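Grirnham Tabletop Pack for arm simulators: review

Two and a half stars

I bought this for one job. We have a small arm that clears plates, and I wanted to rehearse its failures on a screen before it chipped any more crockery. Grirnham says the pack is "ready for fault testing". I ran 193 trials over three weeks in November and I'm not convinced.

Setting up

Eighteen scenes, one download, and a manual that still refers to menus from the previous version. Loading was quick. The Pilley plug-in, which records joint limits and collisions, had to be installed twice before it would write a log file.

What went wrong

The fault I care about is the false "all clear". The arm is told to lift something flat off a plate, closes on nothing, and reports success. In our kitchen that ended with a plate on the floor. In the pack it happened in 163 trials, far more than we ever get on the bench, and in most of them the log shows no warning at all. A safety stop that never fires is worse than none, as people start to trust it.

I put some of the blame on thin items. Blocks behave themselves. A ragged, flat piece that sits in the well and laps over the rim is another matter, and the contact settings supplied with the pack seem to have been tuned for cubes. Support told me to raise the friction. I did, and the arm began dragging the plate along with the food, with the force limit left at its default, which is far too high for my liking.

The wood grain and the glare across the table look nice enough. I'd have swapped both for a contact model I could believe. The small print on the yellow container's label is a blur too, so don't plan on any reading tests.

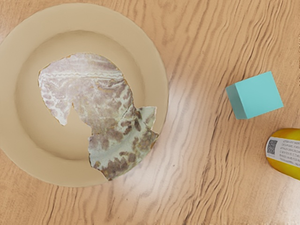 Compared with Mutiso

Mutiso's set is plainer and costs more, but it stopped the run whenever the grip came up empty. I had 3 false successes with it over the same number of trials. Undau are promising a patch for the Grirnham pack through their shop. I'll keep my real arm behind its guard until I've tested it.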